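Tidying robots still slow, Grinora trial finds
28 July 2020 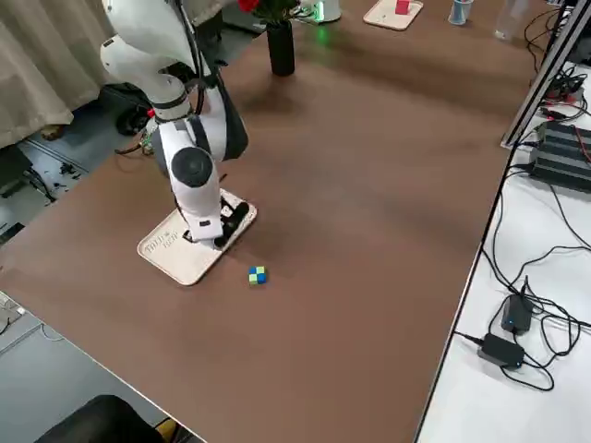

The arm at the cream tray, a checkered cube next to it on the table.

Clearing a table is still a hard job for a machine. That's the word from Grinora, where a small team has spent the summer testing whether a robot arm can do the dull stuff – putting things in trays, moving cups, wiping down.

Results so far are mixed. Of 1250 tries at putting one object in a tray, 464 needed a person to step in. Small items were the worst. Trays did better, but only if they sat flat.

"It can do it. It can't do it while you're in a hurry," said Nasrin Tehrani, who runs the trial. Her best run was 16 objects in a row without help. Took most of an afternoon.

Shop owners are watching. Kornél Csizmadia of Sárközi, a housewares store, wants something to restock shelves overnight and says he'd put up with slow. Broken glasses, no.

Gizella Deák, a former hotel housekeeper who sat in on seven sessions, was less impresed. "I'd have the room done and be on the next floor."

Wiping is on hold for now – the arm kept pressing too hard. Cups and bottles are next, then folding towels if there's time. More tests in August. No word yet on on price.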